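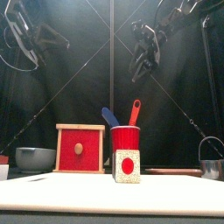 Home | About | News | Notices | Contact
Last updated: April 7, 2021

Prulta Shareholder Group Questions Planned Merger With Nulumari

Group says savings claims don't add up and asks for a delay of the vote

ZURKBERG, April 7, 2021 – The Prulta Independent Shareholder Group, which speaks for 2,357 small holders of Prulta stock, today asked the Prulta board to put off the vote on its proposed merger with Nulumari until the two companies show how they reached their savings estimate. The group also wants the full terms of the side agreement covering the Lobo unit, which so far has been described to shareholders in a single paragraph.

The group does not oppose mergers as such. Many of its members bought their shares after Prulta's last purchase and have done well enough out of it. But the case made for this one rests on a string of promises that have not been tested in public, and the group can't recommend a yes vote on that basis.

Prulta and Nulumari first said in October that they were in talks. At that point the deal was presented as a way to reach new customers. By the time the shareholder booklet arrived, the customers had mostly dropped out of the story and cost savings had taken their place. A company is free to change its mind about why it wants something. When the reason changes and the price stays exactly the same, shareholders are entitled to ask which reason the price was based on.

The savings

The booklet says the combined company will save 20 percent of its yearly office and supply costs within two years of closing. It doesn't say what those costs are today, which of them overlap, or who worked out the figure. The group wrote to Prulta's investor office to ask. The reply said the estimate had been "prepared with care by both management teams." That may be true, but it leaves shareholders with nothing they can check.

From what the two companies have already published, the overlap looks small. Prulta leases its warehouses and Nulumari owns its own. They use different billing systems, and both are partway through long contracts with the firms that run them. Leaving those contracts early would cost money, and the booklet puts no amount on it. It also says little about severance, although the only quick way to reach the promised savings would appear to be cutting jobs. Almost 900 people work at the Zurkberg site, where both companies have offices, and the booklet gives them one sentence.

Then there is the matter of timing. Savings are counted from the day of closing, while the costs of getting there are put down as "one-time items" and left out of the main table. The group has seen one-time items come back year after year in other deals, and it would like to see both sets of figures on the same page before anyone is asked to vote.

The Lobo side agreement

Lobo is the smallest part of Nulumari and, going by the booklet, the part Prulta wants most. It is called "a key driver of future growth" in the opening letter and again in the section on risks, where the wording is the same. Nowhere does the booklet give Lobo's sales or profit as a separate line.

Under the side agreement, Nulumari's current owners would receive an extra payment if Lobo meets certain targets after the merger. Payments of this kind are common, and they can protect a buyer from paying too much up front. They can also lead the people running a unit to chase the target at the expense of everything else. Which of the two happens here depends on what the targets are, who measures them, and whether costs can be shifted from Lobo to other parts of the business while the clock is running. Shareholders have been told none of this.

The group is also puzzled by the claim that Lobo will be "fully combined" with Prulta's own operations in the first year. If it is fully combined, it is hard to see how its results can be measured separately for the extra payment. If it is kept apart so that they can be measured, a good share of the promised savings would have to wait.

Who gains

Every merger has a buyer and a seller who both think they are getting the better end of it. Prulta's managers would run a larger company and, under the pay plan already in place, would be paid partly according to its size. Nulumari's owners would get cash, new shares and a possible extra payment. Prulta's existing shareholders would own a smaller slice of a bigger business and carry most of the risk if the plan goes wrong. The board says it weighed all of this. It has not released the advice it was given, and the summary of that advice in the booklet runs to less than a page.

The board has also said that waiting would put the deal in danger. The group has heard this said about a great many deals. If the plan is sound, a few more weeks of reading will not hurt it. If Nulumari would really walk away over a short delay, shareholders should know that too, since it says something about how firm the agreement is.

What the group is asking for

In a letter sent to the board this morning, the group set out 9 questions and asked for written answers that all shareholders can read. The main requests are:

- a breakdown of the savings estimate, with current costs shown next to expected costs;
- the full cost of closing offices, ending contracts and letting staff go;
- separate sales and profit figures for Lobo;
- the targets, dates and measuring rules in the side agreement;
- the full text of the outside advice the board relied on.

The group has asked for the vote to be moved to a date at least one month after the answers are published. If the board goes ahead on the present schedule, the group will advise its members to vote no. It will also ask that the extra payment for Lobo be put to a separate vote, so that holders who support the merger but not the side agreement are able to say so.

Shareholders who have already sent in a voting form can change their vote by sending a new one before the deadline printed on the form. Those who hold shares through a broker should contact the broker directly and allow extra time for the change to go through.

About the group

The Prulta Independent Shareholder Group is made up of people who own Prulta stock in their own names or through retirement accounts. It takes no money from Prulta, Nulumari or any competing bidder. The group's letter to the board and the reply from the investor office are available on request through the contact page.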